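5.2 Grip loss during the bimanual bin lift

Most of the failures we logged on the Clarnine cell were dull ones. Missed grasps, a brick nudged out of reach, timeouts. This section is about the one class that stopped the cell, which we call grip loss under shared load. It showed up only in the Kidside brick task, in the part where both arms hold the bin together and tip it.

Total episodes with a bin lift: 774. Grip loss in 148 of them. In 3 of those the bin came down hard enough to trip the torque limit on the left elbow, and the cell had to be restarted by hand. No one hurt, no damage to the arms. One bin cracked at the rim and was replaced.

The sequence is nearly always the same. Both grippers close on opposite sides of the bin. Lift is fine. Then the tilt starts, and the two wrist trajectories drift apart, because each arm is tracking its own target and neither one knows what the other is doing. While the gap between grippers grows, the pads slide on the plastic. While it shrinks, the bin walls bow inward and the force spikes on both sides. Either way one gripper ends up holding the whole thing. Contents shift toward the low corner, the bin rotates about the remaining grip, and down it goes. 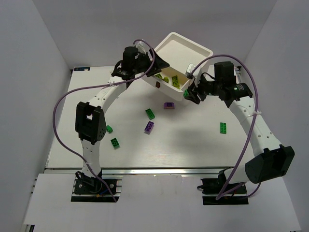 Figure 7. Shared-load hold in the brick task. Both grippers on the bin, bin tilted, three bricks inside and others still on the tabletop.

Load position matters more than load weight, which we did not expect. Bricks gathered near one corner (as in Fig. 7) pull the bin off balance even though they weigh next to nothing, and the policy had been trained mostly on lifts where the load was spread out. We re-ran the Greenwood checkpoint with the bricks taped down in the middle of the bin and grip loss mostly went away. Taped in a corner, it came back. We did not test other bin shapes.

The controller made it worse. Our first version read a drop in grip force on one side as a finished release, so it told the other arm to start its own release. That is plainly the wrong thing to do with a bin in the air. The bug had been there since January and was missed in review, since in single-arm tasks the same rule is harmless. It was found by K. Rantala while going through the force logs for an unrelated timing problem.

Three changes were made. First, a drop in force on one side now freezes both arms, holds the remaining grip at its current force, and lowers straight down at slow speed. No tilt, no release, until the bin is on the table. Second, the wrist targets are now computed from one shared bin pose, so the gap between grippers stays fixed through the tilt. Third, the slip check runs every cycle instead of only at waypoints. Before the change a slip could go unseen for up to 390 ms, long enough for the bin to swing well past the point of recovery.

The freeze rule has a cost. It fires on harmless force dips too, mostly when a pad settles on the rim, and then the episode has to be started over. We accepted this. An operator reaching in to clear bricks from the table should not have to guess weather a stuck arm is about to let go, and the written procedure now says that the cell is powered down before anyone reaches under a raised bin, frozen or not.

Still open: the freeze has not been tested with a failed force sensor, only with a real slip. The Sisanham cell uses the same controller but stiffer pads, and we have no grip loss data from it yet. Logs for all the episodes above, including the hard drops, are in the supplement.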